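Visit notes, Gukstead paper mill, 5th October

Eun-ji Song and I went to the Gukstead mill to look at the wet end of its older machine, which was rebuilt in June. We are weighing a similar rebuild at Rukura, where the headbox dates from the original installation and basis weight variation across the web is our main source of complaints.

**Furnish and stock prep**

The mill runs mostly recycled fiber, bought baled and sorted into two grades before the pulper. Screening is done in 3 stages, with rejects from the last stage going to a press and then off site. Satish Fernandes, who runs stock prep, said the change that paid back fastest was moving the dilution point closer to the fan pump. Before that, consistency swings took several minutes to work through the chest and the operators tended to overcorrect.

Water is a constraint here. The river license was tightened and the mill now closes up most of its white water loop. The cost is slime. They dose biocide on a fixed schedule and wash the pit every 19 days, which Satish would like to stretch but has not managed to.

**The machine**

The forming section is a plain fourdrinier. The rebuild replaced the headbox, the first group of foils and 4 suction box covers. The covers are ceramic now and drag load has come down enough that the drive no longer trips on a cold start. Eun-ji asked about wire life. They are getting longer runs, but only from two wires so far, and I would not put much weight on it.

The press section was left alone. It is the bottleneck: sheet dryness after the second nip is the same as before, so the dryers set the speed. At Rukura we would have to price both sections together.

**Test lab and training wing**

Samples are cut from every reel for grammage, caliper, burst and moisture. The log had reached sheet 1,795 for the current grade – still on paper forms, copied to the database at shift change. The conditioning room holds temperature well, humidity less so.

The training wing is run with Eynon and has a classroom and a small handsheet bench. 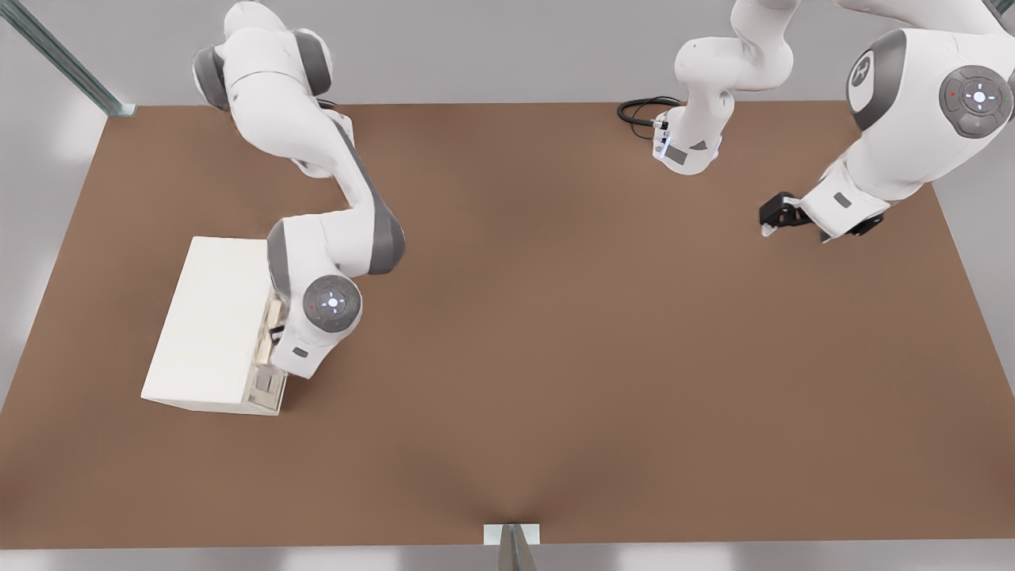
*Simulated workstation: two white arms over a brown tabletop.*

**Follow-up**

- Satish to send the foil layout and the drag load curves.
- Eun-ji to ask Korport for a quote on ceramic covers in our width.
- I still need the steam figures for the dryer section, which were not to hand on the day.

Parking is by the north gate. Safety shoes are required past the bale yard and the mill does not lend them.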